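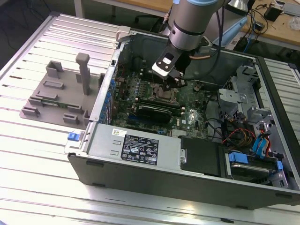
Minutes of the cell meeting, Biltedura workshop, November

Present: Hatice Değirmenci (minutes), Tuncay Sezer, two operators from the morning shift
Start: 9:30

1. Minutes of the last meeting
Accepted. One correction: the spare tips are kept in the cabinet by the door, not in the tool wagon.

2. Gripper tip
Tuncay reported that the screws of the white tip became loose again. He tightened both and marked them with paint. From now on the operator checks the marks at the start of each shift. If a mark is broken, the arm stays stopped until Tuncay has looked at it. He will ask Türkmen for the price of 30 spare tips.

3. Wire at the wrist
The thin copper-colored wire stands out beside the wrist. Hatice is worried that it will catch on a drive cage when the arm goes down into a tower. It was agreed to fix it closer to the bracket and then run program 2360 at low speed, with one person at the stop button.
The black cables behind the arm stay as they are for now.

4. Position of the towers
The Dell towers are placed on their side, open side up. The operators asked for a fixed stop on the slotted table — at present each person places the case a little differently, and the height over the CPU socket must be taught again. Tuncay will mount 2 stops in the slots and teach the position new.

5. Maintenance plan
Cleaning of the table slots: every 50 operating hours. Hatice puts the list on the wall.
The question of grease for the lower joints was left open. Tuncay did not find the page in the manual.

6. Other
The Rekaston order for joint covers is not confirmed yet. Hatice calls them.

End: 10:15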